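The Great Power Strip Reckoning

I own too many power strips, and I'm only now ready to talk about it.

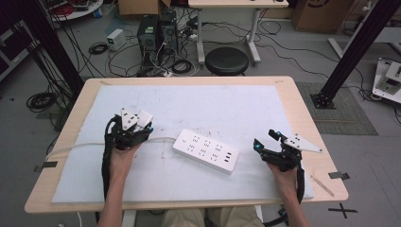

Styliani Lazaridis says you should never own a strip you can't switch off with your toe, and that anything hiding behind a bookcase is as good as lost. She told me this over the phone while I was on my knees behind my own bookcase, losing an argument with a plug. I hate how right she is!

So I gave it an afternoon. Every strip in the apartment came out, one at a time, so I could look at it properly (the light under my desk is terrible, and so is the dust). I wiped them down, checked the cords for nicks and wrote the room on a bit of masking tape. Two had cracked casings and went straight in the recycling box. I won't miss them.

A plain white strip with a button on the end is still my favorite kind. I've tried the fancy ones — the tower from Avwood took up half the rug, and the Flenow cube kept popping off the wall — and I always come back to the boring bar.

What I ended up with is five strips, each with a job. The kitchen one does the radio and the mixer. The heater gets no strip at all, it goes right in the wall and stays there. The one by the couch is for phones and the reading lamp, and I can reach the button with my toe.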